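Does a Tidy Room Help You Study? A Second Look at a Popular Claim

Kwame Amoah
Final report, Introduction to Research Methods
March 9, 2021

1. Why I picked this topic

Our dorm handbook has a page on study habits. It says, with no source, that a clean desk leads to better grades. My high school planner said the same thing, and so did a poster in the tutoring center. I wanted to know where the claim comes from and whether a small survey could find any sign of it. I should say up front that I doubted it before I started, and I tried to set up the survey so that my doubt would not decide the answer.

2. What people usually say

Most of the advice I read falls into two groups. One group says clutter pulls your attention away from your work. The other says cleaning up gives you a feeling of control and that the feeling carries over to studying. Both sound reasonable. The trouble is that I could find plenty of articles repeating these ideas and very few that said how anyone had checked them. Several linked to each other in a circle. One storage guide, from a furniture store called Ondrejka, stated that students with closed cabinets "finish assignments faster." The store sells closed cabinets. I wrote to ask where the statement came from and got back a coupon.

There is also a problem with the word "tidy." A desk with everything shoved behind a door looks tidy. So does a desk belonging to a person who owns almost nothing. I don't think these are the same habit, and a survey that treats them as the same will get mush.

3. Method

I put a paper survey in the mailboxes of two dorms, Butska Hall and Dultik Hall. I got 131 back. It asked how often the person cleaned their study space, where they kept their papers and supplies (out in the open, in drawers, or behind doors), how many hours they studied in a normal week, and what grade they expected in their hardest class.

I threw out the forms that had blank answers to the grade question. I also talked in person with seven students who had agreed to a longer interview, and I asked each of them to find one particular handout from the fall while I waited.

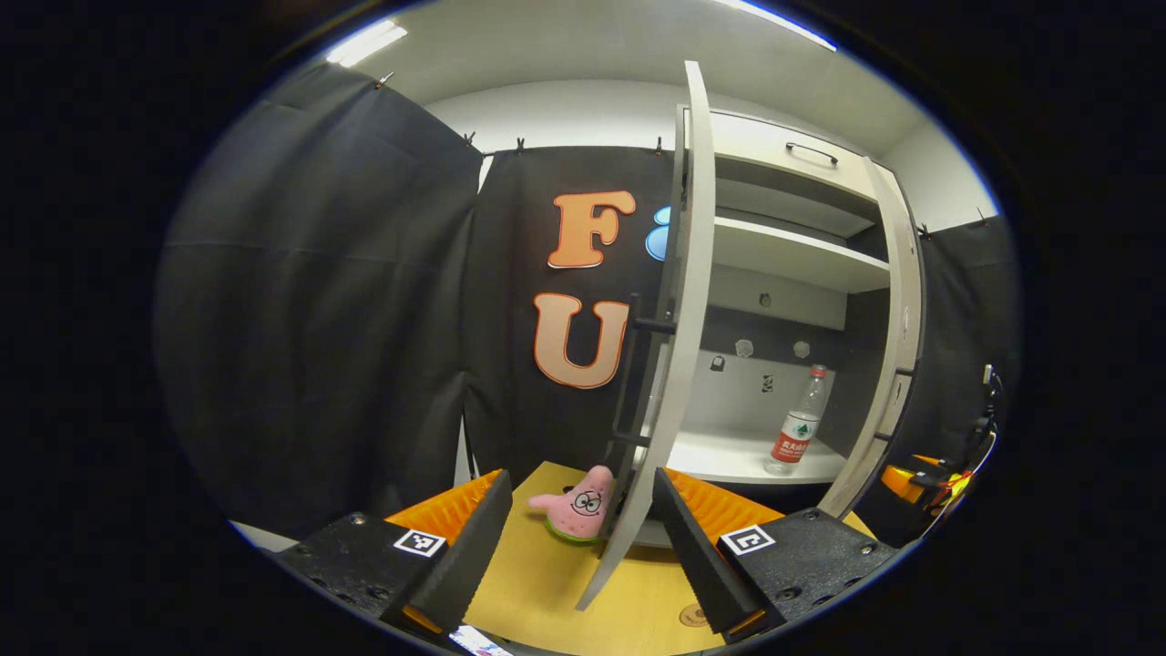
I left grades from the registrar out of the plan. Getting them needed a permission process longer than the class, so everything about grades in this report is what people told me. People may round up. I know I do.

4. Results

Students who said they cleaned every week expected slightly higher grades than students who said they cleaned once a month or less. If I stopped there, the handbook would look right. But the weekly cleaners also reported more study hours. When I compared only students with similar hours, the difference got so small that I would not bet lunch on it.

Where people stored things made no difference I could find. Open shelf, drawer, cabinet, it was all the same. The one pattern that held up a little was in the comments: 28 students wrote that they clean right before a big assignment. Some said it helps them get started. Others said it is how they avoid getting started, and two of those used the word "obviously."

In the interviews, the fastest person to find the handout had a pile on the floor that she described as "chronological." The slowest had a labeled binder with the handout filed under the wrong class. Seven people is far too few to prove anything, and I include this mostly to show why I distrust the simple version of the claim.

5. Problems with my own survey

A fair reader should be as hard on my work as I was on the handbook. The people who return a paper survey are probably more organized than the people who lose it, so my sample leans toward the tidy end. "Clean" was never defined on the form. I noticed this after printing. Butska also has bigger rooms than Dultik, and I did not separate the two when I added up the answers, which I now think was a mistake.

My professor suggested sending it out again in July to the summer students. I am not sure a second round with the same weak questions would teach us much. I would fix the wording first.

6. What I would say for now

My survey does not show that a tidy room is useless. It shows that hours spent studying account for most of what people give tidiness credit for, at least among students who answer surveys. The handbook should either name a source or drop the line about grades. I sent that suggestion to the housing office and have not heard back.

Sources: survey forms and interview notes are in the folder turned in with this report. The storage guide is the Ondrejka back-to-school booklet, page 7.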